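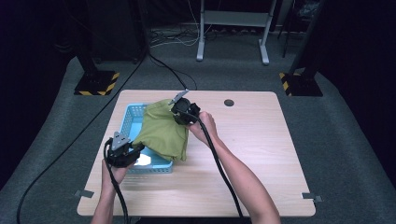
Larasati Khoo has put the same green cloth in and out of the same basket more often than she has been to the dentist, the cinema and her mother's house put together. She says this without self-pity. She had been told it would be a technical job.

"I did tell my aunt I was working in artificial intelligence," she says. "She asked what I did all day and I said, well, mostly laundry."

Khoo is one of the operators at Mangundap, a small outfit that collects examples for people who want machines to learn household chores. An operator takes a gripper in each hand and does the chore with those instead of her fingers. What the grippers did, and what could be seen while they did it, is saved as one example. Then she does it again. The current task list, which goes by the name Bamidmont for reasons lost with whoever left in the spring, asks for 1000 good examples of cloth and basket. When I visited in September they had recorded 1052 and kept rather fewer.

"Ninety per cent of the early ones were rubbish," says Kamarul Jugah, who runs the collection floor and has the calm of a man who has stopped arguing with fabric. "We were too good at it, that was the trouble. People whip a cloth out in one go. You play it back and there's a blur, then a cloth. What's anybody going to learn from a blur?"

So they slowed down. Jugah's rule is that every grip should be one you could explain to a bored teenager: go to the edge, close, lift, stop, look, carry on. If a fold slips, the operator is meant to leave it slipped and then put it right, in the same take. This was his colleague Hidayah Ngui's idea, and it caused a small war.

"Everyone wanted to throw the slips away," Ngui says. "I said keep them, as long as you recover. A machine that has only ever seen a cloth behave is going to have a very short career."

Ngui checks the recordings, 19 at a sitting, after which she says she begins to have opinions about the cloth's character. She marks each one keep, maybe or bin. The maybes go to Jugah, who mostly bins them. She showed me a maybe. The cloth came up by one edge, sagged in the middle and hung there while the operator plainly thought about lunch.

"That was me," says Khoo.

I asked whether I could have a go. The grippers felt clumsy straight away, like trying to make a bed in oven gloves. I caught the edge on the fourth attempt, lifted it with some ceremony and brought the basket up too. Ngui made a note. I didn't ask which pile I was in.

What the learning system makes of all this is settled elsewhere, by a client whose feedback arrives in single lines. The most recent said: "More variety in starting position, please." Jugah read it aloud to me twice. They now drop the cloth in from different heights before each take, and there has been some discussion about who drops it best.

Khoo thinks she does. Her contract runs until the task list is finished, and towels are next. "Thicker," she says. "I'm quite looking forward to it."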